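Subject: Re: [cornwood-potluck] hard water and the white film
Date: May 10, 2023

Hi all,

Catching up on this thread after a couple of weeks away, and I have thoughts! We moved to the Cornwood side of the hill in March and I had never lived with hard water before. My old kettle was spotless for years. The new one looked like the inside of a cave by the second week.

I bought a pack of test strips and ours came out at 300, which the little chart puts right in the "very hard" box. So I've been trying things. Vinegar in the kettle works fine, just let it sit 20 minutes before you boil it, then rinse it twice or your tea will taste like salad. Citric acid is better if you can get the powder, and it doesn't stink up the kitchen. I use 2 spoonfuls to a full kettle.

Dishes are where I'm still losing. Anything dark or bright shows every drop. The blue plates are the worst of the bunch, and I've mostly given up on letting them air dry in the rack.
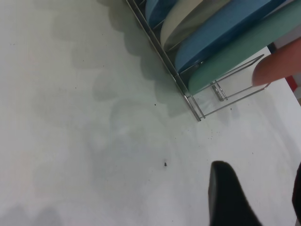 Milovan Dumitrescu wrote:

> Before anybody spends money on a softener, call the water office and ask which well you're on. They switched our street over and the film got a lot better for nothing. Also, please don't run vinegar through your dishwasher every week like I did. It ate the door seal and I had to get a new one from Papadopoulos.

Good to know about the seal, because I was doing exactly that! I've stopped. I did call the water office, by the way, and got a very nice person who had no idea which well we were on but took my number. Still waiting.

On the softener question, Fidano quoted us for the salt kind and it was more than I wanted to hear. They also wanted to put it in the hall closet, where the coats live - so that's a no for now. Alik is cheaper but only does the faucet filters, and as far as I can tell those help the taste and don't do a thing for the scale. If somebody has had one longer than a year, I'd love to know how often you really change the cartridge, since the box and the website don't agree.

For now I'm hand washing the good stuff, with one last rinse in a tub with a splash of vinegar, and then a cotton towel right away. It's a pain but it helps. The lighter colors are a lot more forgiving, so the pink ones get used for everything and the blue ones come out for company.
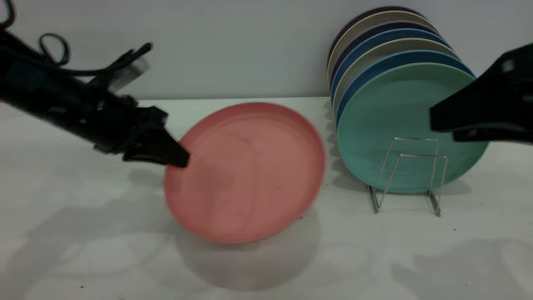

Shower glass is a whole other fight. I tried the half vinegar, half dish soap spray and it did lift the film, but the smell hung around until dinner. A squeegee after every shower does more than any of the sprays, if you can get the rest of the house to use it (I can't).

Does anyone have a spare showerhead I could borrow while ours soaks overnight? Half the holes are plugged and it sprays sideways at the curtain. I can pick it up any evening after six.

Thanks, and sorry this got long!

Robin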